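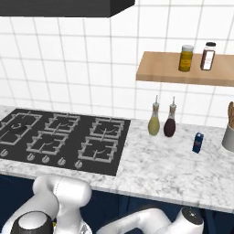
4.2 Rehearsal at home and the move to paid work

The singers we interviewed in Hulport had mostly begun in school choirs or at parish events, and had entered their first song contest before leaving school. What separated those who went on to paid engagements was less clear than we had expected. Contest results were a poor guide. Of the singers who reached a final, many stopped performing within a few seasons, while several who had never been placed were working most weekends in hotels and on excursion boats.

Place of rehearsal came up in nearly every interview, although it was not on our original question sheet. We sent a follow-up form to 100 performers and 89 returned it. Most of them did the larger part of their practice at home, and the kitchen was the room named most often. Singers mentioned hard walls, which let them hear their own consonants, and the chance to work while a meal was being made. Those in shared houses kept to the early evening. Only a small group paid for studio time, usually at Baert, and then mainly in the month before a recording.
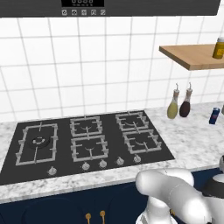
Figure 2. Kitchen wall with square white tiles, range hood and shelf.

Home practice also shaped what was sung. Performers without a band worked to backing tracks, and tended to keep the keys and tempos of those tracks when they later appeared with live musicians. Jurgita Eglītis, who led the house band at the Ukidar for much of the study period, told us that she could usually tell after one verse which singers had learned a song alone. They came in exactly on time after an instrumental break but did not look round for a cue. She did not regard this as a fault, and her band adjusted its endings to suit.

Payment followed a different pattern. Singers who wrote their own material earned less per night than those who sang well-known songs, but were more often asked back for the September festival. Around 95 of the engagements recorded in our diaries were arranged by word of mouth. The Wosamix agency accounted for most of the remainder, and its terms are set out in Section 5. Two singers declined to discuss fees and are left out of the payment tables, though their answers on rehearsal are kept.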